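Teaching a Two-Arm Pick-and-Place Task with Hand-Held Grippers
Project report, Manipulation Lab course
Siamak Nazari and Agnese Jankauskaitė

1. Background

The previous group in this course taught the Jukura arm by remote control. An operator sat at a second station, watched two video feeds and moved a leader arm that the Jukura copied. Their report gives good results for single-arm picks and poor results for anything that needed both arms. Operators lost track of depth, and the delay between leader and follower made them stop and wait before every grasp.

We took the other route. The demonstrator holds a gripper in each hand and does the task directly, with no robot in the loop. Each gripper records what its own camera sees, along with finger opening and pose. A policy is then trained on those recordings and run on the arms. The question for the project was whether demonstrations made this way would transfer to the Jukura without any remote-control data mixed in.

2. Recording setup

Both grippers use the finger design from the Rulport kit. The arms were fitted with the same fingers, so the view from the gripper camera during a demonstration is close to the view the policy gets later. We checked this before recording anything else, because a mismatch in finger angle had cost the previous group a good part of their data.

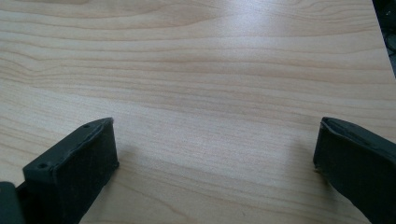

Camera exposure was locked at the start of each session. With automatic exposure, the brightness of the tabletop shifted whenever a gripper moved toward the window side, and early policies picked up on the shift. Finger opening was calibrated by closing the fingers fully, opening them fully and saving both readings. We repeated this after every 25 demonstrations. Drift between calibrations was small on the left gripper and larger on the right, which we traced to a loose encoder mount.

Pose tracking ran on Thongdee, the lab's in-house tracking package. It fails when a marker plate is tilted too far from the overhead camera. Demonstrators were told to keep their wrists level when possible and to restart the demonstration if the tracking tone stopped.

3. Task and demonstrations

The task is to move a lidded cup into a wire basket. One gripper holds the basket steady by its rim, the other grasps the cup below the lid, lifts it over the side and sets it down upright. The start position of the cup was varied across the front half of the table. The basket stayed near the back, with small changes in angle.

Each demonstration started and ended with both grippers held over the front edge of the table. A fixed start pose made it simple to cut the recordings automatically — the script looks for the first movement of either gripper away from that pose.

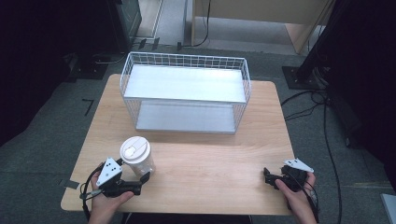
Figure 2. Demonstrator's view of the table, with the cup, the wire basket and both hand-held grippers.

Eight people gave demonstrations, including the two authors. In total we recorded 1,113. After removing those with tracking loss or a dropped cup, 1,092 remained for training. Most of the rejected recordings came from the first session, before the tracking tone was added.

4. Training and results

The policy takes both gripper images and the relative pose between the grippers, and predicts a short sequence of motions for each arm. Training was done on the Prukarport cluster in July. We did not tune the network beyond the default settings.

On the arms, the grasp on the cup was the most dependable part of the task. The most common failure was lifting too low, so that the bottom of the cup caught the basket rim. Reviewing the recordings, we found that taller demonstrators lifted well clear of the rim and others passed just over it. The policy seems to average the two. A second failure was the steadying arm letting go early, which happened mainly when the basket was at an angle seldom used in the demonstrations.

5. Remaining work

The encoder mount on the right gripper should be replaced before any more recording. We would also set a minimum lift height for demonstrators and record more basket angles. A direct comparison with remote control was planned but not finished — the leader arm was out for repair during the last part of the term. The cutting script and the calibration notes are in the course repository.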